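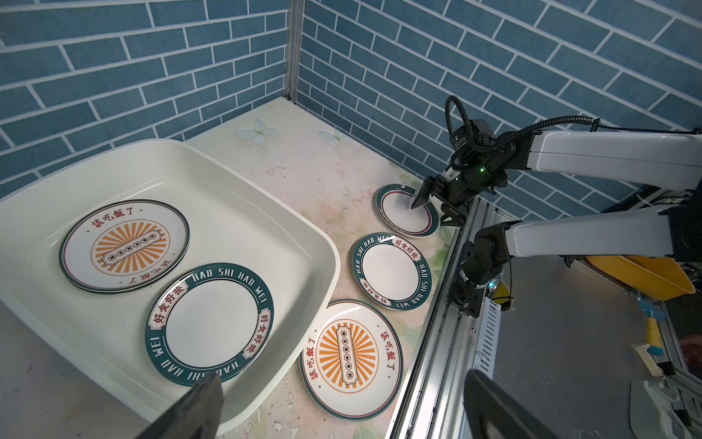

Reprise du lot Magesa, le 2 mars 2021. Objectif de la séance : fixer l'ordre de rangement des assiettes dans le bac et décider si on trie par décor ou par diamètre. Jusqu'ici on triait par décor, parce que c'était écrit comme ça sur la fiche de Hastdale. Sur les assiettes au soleil orange, le texte 该吃飯了 est imprimé en haut et repris à l'envers en bas, donc pas de sens de pose à respecter pour la lecture, on peut tourner l'assiette d'un demi-tour et retrouver la même chose. Les HAO SHI HAO WEI ont leurs lettres sur le marli, avec les panneaux 好食好味 qui coupent la bande. Pour celles-là on prend les panneaux comme repère quand on note la position d'un défaut. La petite assiette blanche à filet rouge n'a pas de texte à noter, je la classe à part.

Pesées faites avant de commencer, balance remise à zéro entre chaque :
- soleil orange : 466 g
- HAO SHI HAO WEI : 533 g
- petite à filet rouge : non pesée, à faire

L'écart entre les deux grands modèles est plus fort que ce que j'attendais à la main. Il explique peut-être pourquoi les piles mélangées glissent quand on déplace le bac. À vérifier avec des piles d'un seul modèle, même hauteur, même trajet.

Essai A, tri par décor. Tout posé à plat sur le plan, puis mise au bac modèle par modèle, les soleils d'abord. Rien à redire sur la vitesse. L'inconvénient est à la sortie : quand on a besoin d'une assiette lettrée, elle est souvent sous une autre et il faut en soulever deux. Le bord du bac est large, on s'y appuie sans y penser et le bac bouge. J'ai mis un chiffon dessous, c'est mieux, mais il faudra autre chose à long terme.

Essai B, tri par diamètre. Les grandes au fond, la petite dessus. La pile tient mieux. Par contre les petites finissent dans les coins dès qu'on penche le bac et elles cognent contre la paroi. Pas d'éclat constaté, j'ai passé le doigt sur tous les bords.

Essai C, les assiettes posées en chevauchement, sans pile, comme les écailles d'un poisson. On perd de la place mais on voit chaque décor et on attrape n'importe laquelle par le bord libre. C'est la disposition que je préfère pour le contrôle visuel. Pour le transport, non.

Retenu pour l'instant : C pour le contrôle, B pour le transport. A abandonné, sauf si Irkby demande expressément une livraison par modèle.

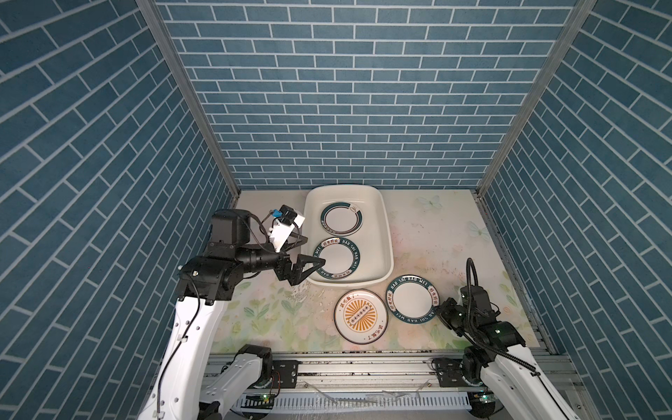 Reste la question du nombre de manipulations. La consigne Magesa parle de 3 passages par assiette (sortie, contrôle, remise), et je trouve que c'est un de trop. Si on contrôle directement dans le bac en disposition C, on ne sort que les assiettes douteuses. Il faut pour cela que la lumière arrive bien au fond, et le côté gauche du bac était dans l'ombre une bonne partie de la séance. J'ai déplacé la lampe deux fois. À la deuxième position, les lettres blanches sur la bande foncée se lisent sans se pencher. Marquer cette position au ruban.

Pour le comptage sur la durée, on vise environ 1000 manipulations avant le prochain relevé d'usure. On n'y est pas, et je ne veux pas extrapoler à partir de ce qu'on a. Points à regarder au relevé :

Bande foncée des lettrées : est-ce que le blanc des lettres s'efface avant le fond, ou l'inverse. Toujours regarder au même endroit, juste après un panneau rouge.

Soleil orange : les rayons les plus proches du centre, là où frotte le pied de l'assiette du dessus. L'étiquette rectangulaire du milieu, avec ses petits ronds, est le meilleur témoin parce que les ronds sont petits et qu'une perte se voit tout de suite.

Filet rouge de la petite : fragile à mon avis, mais c'est une impression.

Nettoyage. Vuline dilué, dose de la fiche, éponge côté doux seulement. Ne pas laisser tremper. La dernière fois une pile est restée dans le bac pendant la pause et il a fallu reprendre tous les dessous, il y avait un voile. Rinçage, égouttage sur chant, essuyage au torchon qui ne peluche pas (pas les bleus, ils laissent des fils). Le plan de travail a des taches anciennes qui ne partent pas au Vuline, inutile d'insister, et ne pas les confondre avec une trace laissée par une assiette. Les éraflures du plan sont anciennes aussi.

À propos des papillons au fond du plan : on les laisse. Ils me servent à remettre le bac à la même distance du mur d'une séance à l'autre.

À faire avant la prochaine séance
- peser la petite assiette
- trouver un tapis antidérapant à la taille du bac
- ruban pour la position de la lampe
- demander à Hastdale si le décor est posé sous ou sur la couverte, la fiche ne le dit pas
- refaire l'essai B avec un intercalaire en papier entre les grandes et les petites
- recopier les pesées dans le tableau commun

Le relevé d'usure complet est prévu pour août. D'ici là, noter toute assiette écartée avec le décor et la position du défaut par rapport au texte.

Cahiers > Atelier vaisselle > Magesa > Rangement et tri
Entrée précédente | Entrée suivante | Sommaire | Pesées | Imprimer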